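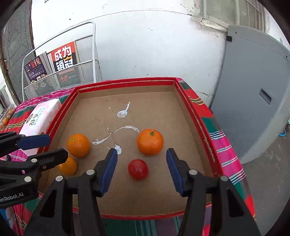
Why Is a Tomato a Fruit?
Plants and Food, Sheet 11. Text: Bernadette Ó Dubhghaill

Three oranges and one tomato share the cardboard tray. A shopper calls the oranges fruit and the tomato a vegetable. A botanist, a scientist who studies plants, calls all four of them fruit.

What the word means
In botany, a fruit is the part of a plant that grows from the flower and holds the seeds. Orange trees and tomato plants both flower first. After pollination, the base of the flower, called the ovary, swells and becomes the fruit. "Vegetable" is a kitchen word. It covers roots (carrots), leaves (spinach), stems (celery) and some fruits that are eaten with salty food.

Two kinds of berry
A tomato is a berry. It has a thin skin and soft flesh, with many small seeds in a wet gel. An orange is a special berry called a hesperidium. Its peel has two layers:
Flavedo: the colored outside. It contains tiny oil glands, and the surface looks dimpled.
Albedo: the white, spongy layer underneath.
Inside are segments filled with small juice sacs.

Test it yourself
1. Ask an adult to cut a tomato and an orange in half across the middle.
2. Draw each half. Label the skin or peel, the flesh and any seeds.
3. Do the same with a cucumber and a carrot. Look for seeds in each.
Some oranges are seedless. They are still fruit. They grew from a flower.

Words to know
Ovary: the part of a flower that becomes the fruit.
Pollination: the movement of pollen to the part of a flower that receives it.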